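Progress report to Tufa Housing Fund
Warkano Court rental homes, Puvstead
Reporting period: April to July
Prepared by Adanech Woldegiorgis, project manager, Kestard Homes

1. Where we are

Of the 24 apartments at Warkano Court, 13 are finished and rented. Another nine have passed final inspection and are being advertised. The last two, both on the ground floor of the east block, are waiting for replacement shower trays after the first delivery came in the wrong size.

Leases on the rented apartments run for one year. Rents are set at the levels agreed with the fund and have not changed since the last report.

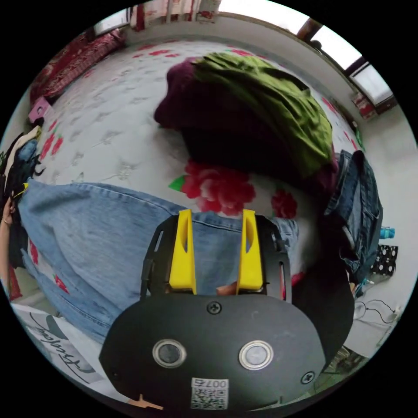 Bedroom sizes were the main point raised at the spring review. The second bedroom in the corner apartments was drawn with a door that opened against the bed wall, and we have now rehung it to swing into the hall. A bed fits along the long wall with the door fully open. Closets are still the weak spot. A tenant putting away laundry ends up using the bed as a table, with jeans laid out across a flowered sheet and more clothes piled beside them, and the single shelf we fitted does not take much of that. We have priced a second shelf and a longer rail for each bedroom and would like to pay for them from the contingency line.

2. Applications

We received 423 applications through the Puvstead rental office. Most were for two-bedroom apartments, and we have only a few of those left. Applicants for the larger units are being offered viewings first, in the evening where they ask for it. 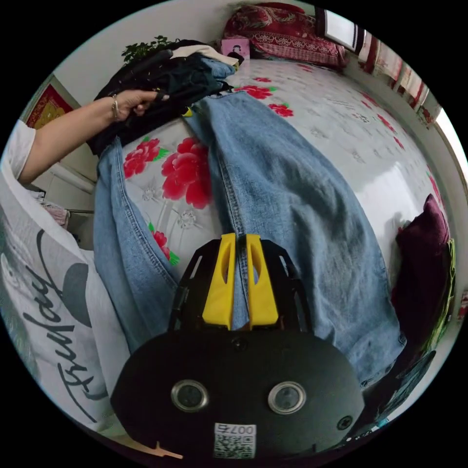
Storage came up at viewings more than parking did. People asked about the hall cupboard, the space under the stairs and whether the locker in the basement is included (it is). Several wanted to know if a chest of drawers would fit at the foot of the bed. A stack of dark folded clothes and a pair of jeans opened out flat take up a good part of a bed, so drawers are a fair question. The floor plans handed out at viewings now show wall lengths - the earlier ones gave only the total area.

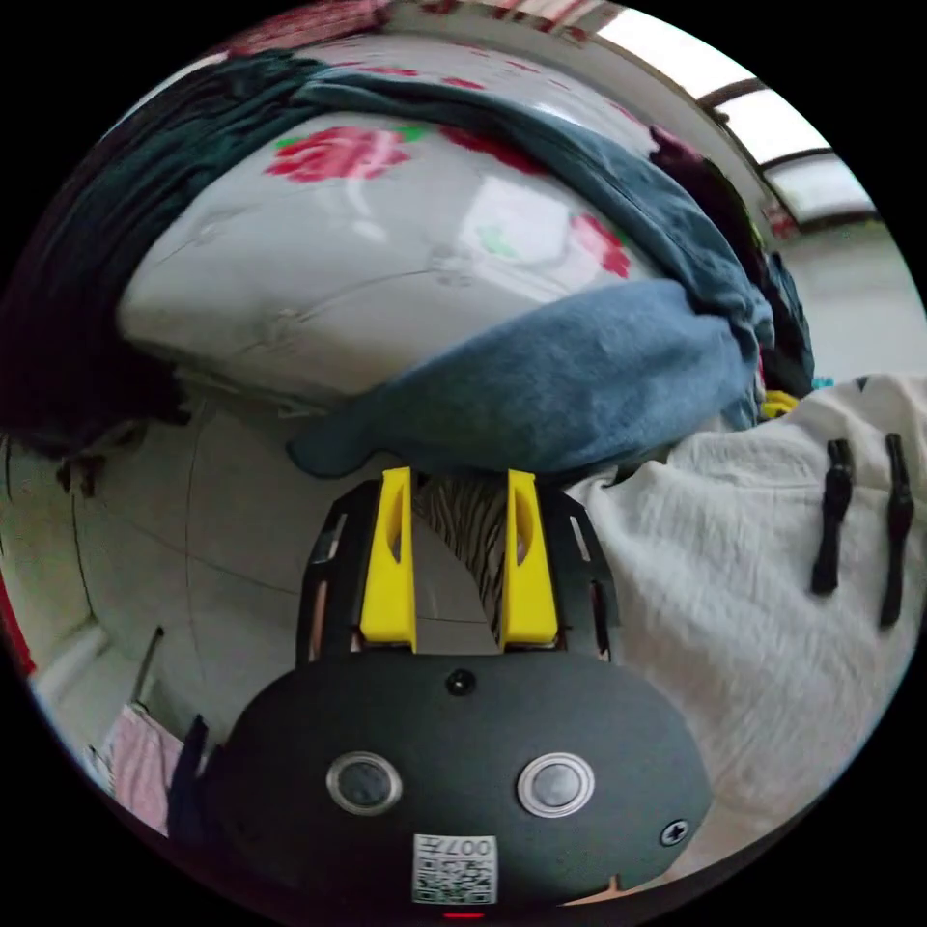

3. Costs

Spending is within the approved budget. Landscaping came in lower than planned and the elevator contract higher, and the two nearly cancel out. The invoice for the east block roof is still in dispute over the gutter work and has not been paid.

4. Next period

Shower trays are due in August. We expect to hand over the last two apartments in September and to close out the contractor's list of defects in the same month. We need the fund's decision on the closet work before the shelving quote runs out at the end of August.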